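Handheld grippers teach table setting at Tidach lab

A research group at the Tidach laboratory has published the first results of its project Dogbe, in which people teach a robot to set a table without touching the robot at all. A person holds one gripper in each hand and does the task by themselves. The movements are recorded, and a control program learns from them later.

The group collected 3731 recordings between February and the end of the summer. All of them concern plates and placemats, because flat dishes are difficult for two fingers — the rim is thin and it slides easily.
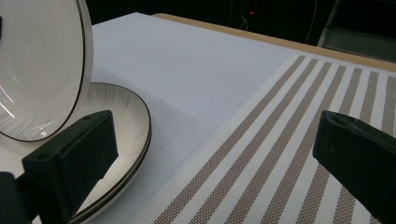

Senyo Sowah, who leads the project, says that the main question was how much the teaching person should see. In the first version, the program learned only from the cameras on the grippers. It placed the plate correctly in 62 per cent of the trials. When the group added a view from the head, the errors at the moment of changing hands became fewer, but the learning took longer.

The second finding concerns the order of the recordings. Araba Dramani, who prepared the data, divided them into short pieces and removed the ones where the person had stopped to think. With only 600 cleaned recordings the program did almost as well as with the full set.

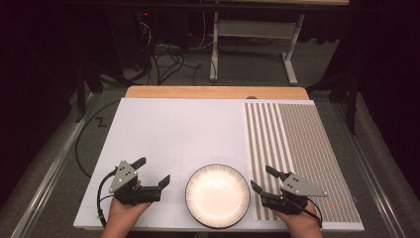 The trained program was then moved to a two-armed robot with the same type of fingers. According to Sowah, the robot is still slower than a person, and it has problems when a placemat is not straight on the table. Glasses and cutlery were not tested.

The work is paid for by the Urkeck fund for two years. The recordings will be opened to other groups after the names of the participants are removed, and Dramani is now preparing the instructions for using them.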